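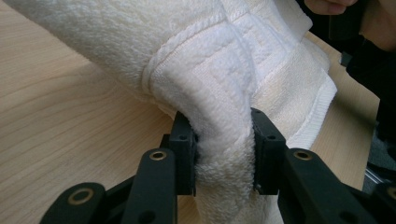

Figure 4. White terry towel with a woven border band.

Section 4: Washing Your Towels

You have the Drusex leveled, the hoses are on, and the empty rinse cycle from Section 3 is done. Now for the fun part! Towels are the best first load for this machine. They show you what the drum can do, and they'll forgive a wrong setting much more easily than a wool sweater will.

This section covers the Towel program from sorting to folding. If you only read one section of this manual all the way through, we'd love it to be this one.

4.1 Before the first wash

New towels come from the mill with a finish on the yarn that makes them feel silky in the store and keeps them from drinking up water. You want that finish gone. Plan on one wash before you use them at all, and expect them to get noticeably better over the next few.

1. Read the care label. If it disagrees with anything in this section, follow the label.
2. Cut off tags, plastic loops and loose threads. Cut threads, never pull them. A pulled loop can run a long way across the towel.
3. Sort by color. Whites go together, pale colors go together, and anything dark or red goes alone the first two times.
4. Close zippers and hooks on anything else going in the load. Better yet, leave those things out. A bra hook and a looped towel are a bad match.
5. Shake each towel open before it goes in the drum. A towel that goes in as a tight roll tends to come out as one.

Note: Terry is made of thousands of small loops, and the loops are what soak up the water. Most of the advice in this section comes down to keeping those loops clean and standing up.

4.2 Loading the drum

6. Drop towels in one at a time, loosely, and turn the drum by hand once or twice as you go.
7. Stop when you can still fit your hand, held upright, between the top of the load and the top of the drum.
8. Check the door seal for trapped corners, then push the door until it clicks.

CAUTION: Do not wash a single heavy bath sheet on its own. It will gather on one side of the drum and the machine may stop before the spin with code U2. Add two or three hand towels to even things out.

4.3 Detergent

Go easy here. Too much detergent is the most common cause of stiff towels we hear about, and it's also the cheapest thing to fix.

9. Pull out the drawer and find the compartment marked II.
10. Add liquid detergent up to the first line, or the second line for muddy or greasy towels.
11. Leave the softener compartment empty. Fabric softener coats the loops and brings back the slippery feel you just washed out.
12. If your water is hard, pour plain white vinegar into the softener compartment up to the MAX mark, once a month at most. The smell rinses away.

CAUTION: Never use vinegar in the same load as chlorine bleach. The two together give off a dangerous gas.

4.4 Starting the Towel program

13. Turn the dial to TOWEL. The display shows the default temperature, 104 °F.
14. For whites used in the kitchen or by someone who's been sick, press TEMP until it reads 140.
15. Press SPIN to choose a speed. High is the default and we recommend it for plain cotton. Choose Medium for towels with fringe, lace or embroidery.
16. Press RINSE+ if anyone in the house has sensitive skin.
17. Press START. The drum weighs the load for a minute, and then the display changes from dashes to a time.

The Towel program at default settings runs 195 minutes. Yes, that's long! Most of it is soaking and slow turning, with the motor resting in between. If you're in a hurry, press QUICK after step 16 and the program drops to 39 minutes. Quick is great for freshening up guest towels and not so great for anything with sunscreen on it.

Note: You can add a forgotten washcloth while the padlock symbol is off. Press START once to pause, wait for the click, open the door, and press START again when it's closed.

4.5 Drying

On a line:

18. Take the towels out as soon as the chime sounds. Hold each one by two corners and snap it hard three or four times. This lifts the loops, and you'll feel the difference when it's dry.
19. Hang by the short side, with a hand's width folded over the line.
20. Bring colors in once they're dry. Long afternoons in full sun will fade them.

In the dryer:

21. Clean the lint screen first. New towels shed a lot, and you may need to clean it again partway through.
22. Use medium heat and stop when the towels are just dry. The thick hems take the longest, so check those.

WARNING: Do not tumble dry towels that have been used to wipe up cooking oil, paint thinner or gasoline, even after washing. They can catch fire.

4.6 Looking after the border

Many bath towels have a flat woven band near each end, sometimes with a raised pattern in it. The band has no long loops, and on many towels it shrinks a little more than the rest, so the ends can start to ruffle. It's harmless, and you can do a lot about it.

23. While the towel is still damp, lay it on a table with the band facing up.
24. Hold one end of the band and pull gently along its length with your other hand until it lies flat.
25. Smooth it with your palm from the middle outward.
26. If you want a crisp finish, iron the band only, on the cotton setting. Keep the iron off the loops.

Océane Dufour on our fabric bench at Nultorbridge swears by doing this before the towel goes on the line, and her towels do look fantastic. Folding in thirds lengthwise and then in half puts the band on the outside, if you like it to show on the shelf.

4.7 If something isn't right

Towels feel stiff. Run them through again with no detergent at all and press RINSE+. If you see suds through the door, repeat.

Towels smell sour after drying. They probably sat wet in the drum. Wash at 140 if the label allows, dry fully, and leave the door of the machine open between loads.

Lint on everything. Normal for the first few washes. Clean the pump filter as shown in Section 7.

One loop is hanging out. Snip it level with the others using small scissors. The towel won't unravel.

Display shows U2. Open the door, untangle the load by hand, close it and choose DRAIN/SPIN.

Display shows F5. Water is coming in too slowly. Check that the tap is fully open and the hose isn't kinked behind the machine.

Go to Section 5 for bedding and comforters.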